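Hajar Kamel
A thread about my fruit basket, because three people asked me how I keep it and one message was too short for the answer.

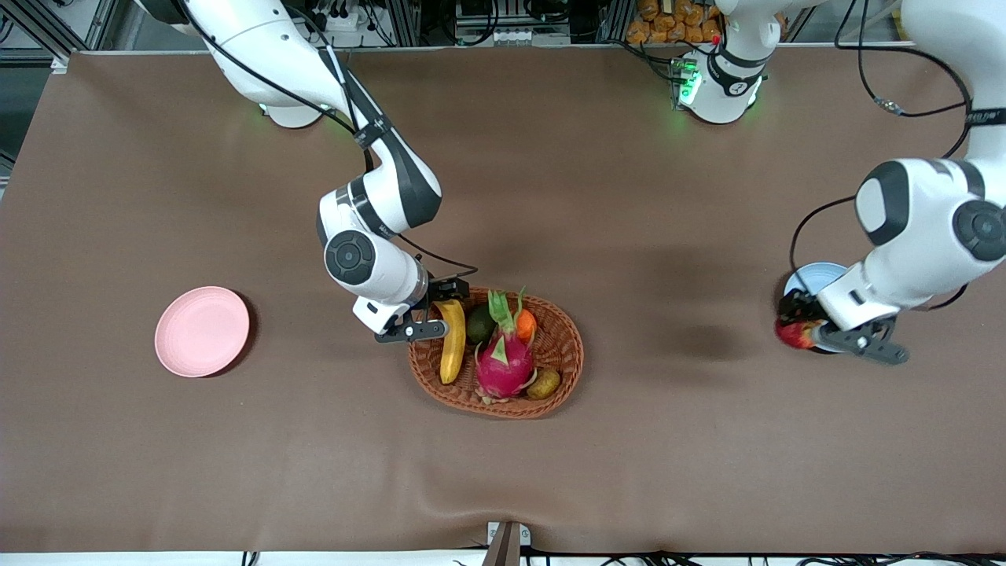 1/ I keep fruit and vegetables together on the table, in one woven basket, and I take them out to plates when I decide what to cook. My mother did it with a big copper tray. I do it with a basket and two plates, a pink one and a light blue one. It is a very small system but I have used it for more than 11 months now.

2/ The rule is simple. Pink plate is for what must be eaten today. Blue plate is for what goes in the pot this evening. What stays in the basket can wait.

3/ Before this, I bought bananas every week and every week I threw two away. I am not proud of it. I had them in a deep bowl under the onions and I forgot they existed.

4/ Now the banana always lies at the side of the basket, where the hand comes first. When the tip is dark I look at it in the morning and again in the evening. When the skin has many spots it goes to the pink plate, and someone in this house must eat it before bed.

5/ Avocado is the difficult one. I used to put it right beside the banana on purpose, so it gets soft faster. This works very well if you want to eat it soon. If you want it for the weekend, please put it somewhere else. I have learned this two times already.

6/ Dragon fruit. Yes, it is expensive. I buy one in January as a present for myself, when everything outside is grey. The colour on the table makes me happy for some days, and then I cut it in half and eat it with a spoon. The taste is very mild, my husband says it tastes like cold water with seeds. He still takes the second half.

7/ Somebody will write to me that potatoes do not belong in a fruit basket. Theresia Riedl already did :) She is right, they like the dark and they should be away from fruit. My potatoes live in a paper bag in the cupboard. Only the one I want for dinner comes to the basket in the morning, so that I remember to make dinner with it.

8/ With one potato and what else is there I make a small soup. For one person:
one potato, cut small
one carrot or half an orange pepper
400 ml water
a little cumin, salt
Cook it until the potato breaks when you press it. I squeeze lemon at the end. For two people I add a handful of red lentils and more water.

9/ If I have an avocado which is ready, I put pieces of it on top of the soup. My neighbour Stanisława Stępień thinks this is a crime. She puts dill.

10/ About the basket. It is oval and reddish-brown and I am often asked where it is from. I bought it second hand at the market behind the station, so I cannot give you a link, sorry. Look for one which is wide and not so deep. In a deep basket the fruit at the bottom carries all the weight.

11/ To clean it: shake it outside, then a soft brush, then a cloth which is only a little damp. Do not put it in the sink for a long time. I did this with my first basket and the bottom went out of shape.

12/ The brown cloth I like because it is smooth and quiet. I tried a white one before, and with turmeric in the house this was a short story. I wanted also a cloth with lemons on it, but then I could not find my real lemons.

13/ Aminu Briggs asked if I do not miss a fruit bowl with a lid. I tried one. Things became wet inside and the small flies came anyway. For the flies I put a glass with vinegar and one drop of washing-up liquid next to the window – it helps if you change it every second day.

14/ How much do I buy? Less than before. I used to fill the basket until it looked like a painting. Now I buy a few things, and go again when I can see the bottom. The shop is only 200 metres from my door so for me this is easy. If you live far away, maybe you need a second basket in a cool room.

15/ One more thing, because it was asked by message: no, I do not wash everything when I come home. I wash a thing when it goes from the basket to the plate. Grapes I keep in the fridge, they never see the basket.

16/ Tomorrow I will write the measures for the lentil version. Stanisława wants me to add that dill is optional but recommended.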